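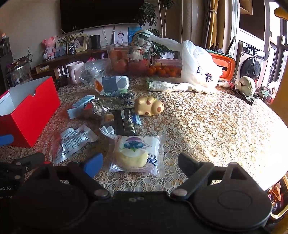

Words by Leokadia Ziółkowski

Filed under: Kitchen & Table > Small Appliances > Reviews

I bought the Galang bread warmer in April, after my third sad microwaved roll in a week, and I've been going on about it to anyone who'll stand still long enough. So I may as well write it down.

It's a low metal box with a hinged lid, a wire rack inside and one dial on the front. The dial has three settings: soft, crisp and hold. It cost me $173 from Wondlow, which made me wince a little, and I'd put off buying it for months for that reason. If you only eat fresh bread on the day it's baked, save your money. I live alone and I love pastry, so most of mine is a day or two old by the time I get to it, and a lot of it comes in plastic from the shop on the corner.

Plain buns are where it shines! Take one out of its bag, set it on the rack, turn the dial to soft and in four minutes it's warm all the way through with no rubbery edge and no cold spot in the middle. Sweet rolls with cheese filling need closer to six. Croissants go on crisp, and they come back flaky enough that I had to vacuum after (worth it). I tried a slice of leftover pizza too, and it was fine, but the cheese dripped and I spent a while scrubbing the tray with a toothbrush.

The hold setting is the one I didn't expect to like. I left a batch of dinner rolls in there through a long, loud family lunch, close to two hours, and the last one was as good as the first. My old Jakside model would have turned them to croutons by then.

Now the grumbles. The cord is 24 inches long, and my only free outlet is on the far side of the counter, so it lives in a spot I don't love. The beep at the end is very loud, and there's no way to turn it down. The lid gets hot on top, so don't rest your hand there. And the crumb tray slides out from the back! Every time I empty it I have to pull the whole thing away from the wall.

Cleaning is easy otherwise. The rack goes in the dishwasher and the inside wipes down with a damp cloth.

I've used it over 100 times now, mostly before 8 in the morning with one eye open, and it still makes me happy. Skanesside has a bigger one that fits a full loaf, and if you're feeding a family I'd look at that first. For one or two people, this is plenty. I'm off to try it on cinnamon buns.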